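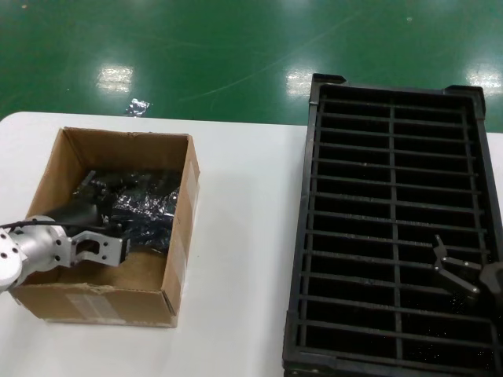

Figure 1. Open carton without flaps, standing on a white table.

Packaging Materials, Unit 6: Corrugated Board
Notes prepared by Finn Stöcker, revised October

6.1 Structure

Corrugated board is a sandwich of flat paper (linerboard) and wavy paper (the medium) held together with a starch adhesive. One liner and one medium give single-face board, used mostly as wrap. A second liner closes the structure and gives single-wall board, the usual material for shipping cartons. Double-wall board has three liners and two mediums.

The waves are called flutes. Flutes are graded by letter, and the letters follow the order of introduction, so they do not run in order of size. A-flute is the tallest of the common grades, then C, then B, then E. C-flute is the default for general shipping. E-flute is thin, prints well and is used for retail cartons and mailers.

6.2 Fiber

Kraft liner is made mainly from virgin softwood pulp. The fibers are long, and tear resistance and wet strength are good. Test liner is made mainly from recovered fiber. It is cheaper, and each pass through the pulper shortens the fibers and weakens the bonds between them. Unbleached grades of both are brown, and color is a poor guide to fiber content. Do not identify a liner by eye in the lab report.

6.3 Strength tests

Edge crush test (ECT). A short strip of board is loaded on edge, flutes vertical, until it fails. The result is force per unit length.

Burst test. A rubber diaphragm is pushed through a clamped sheet. The result is a pressure and says more about rough handling than about stacking.

Box compression test (BCT). A closed, empty box is loaded between flat plates until it collapses.

BCT can be estimated from ECT with the simplified McKee formula:

BCT = 5.87 x ECT x square root of (board thickness x box perimeter)

ECT is in pounds per inch, thickness and perimeter in inches, and BCT in pounds. The formula assumes a regular slotted container of ordinary proportions. It overstates the strength of very shallow boxes and takes no account of hand holes, heavy printing or damaged corners.

Worked case. The Wakley carton used in the lab fails at a BCT of 524 pounds. With a safety factor of four, the allowable load on the bottom box is 131 pounds. If each filled carton weighs 14 pounds, nine may be placed on top of it (126 pounds).

6.4 Losses in service

Laboratory values are taken on conditioned board, 73 °F and 50 percent relative humidity. Field values are lower, for these reasons:

Humidity. Paper takes up water from the air, and compression strength drops sharply above 80 percent relative humidity.
Time. Board creeps under constant load – a stack that stands for a day may fail after a month.
Stacking pattern. Most of the load is carried by the corners. Interlocked layers put corners over the middle of the panels below and give up much of the column strength.
Overhang. A panel projecting past the pallet edge carries almost nothing.

6.5 Reading for the next session

Mussa, chapter 2, sections on starch adhesive and warp. The Fondlow problem set covers McKee estimates for double-wall board. Problem 6 has a misprint: the perimeter should be in inches. The Skaststead humidity data are optional and will not be on the test, but the creep curves are useful for the stacking report.

Bring a caliper to the lab. Thickness readings are taken on flat board away from creases – crushed flutes give a low value, and the error carries straight through to the BCT estimate.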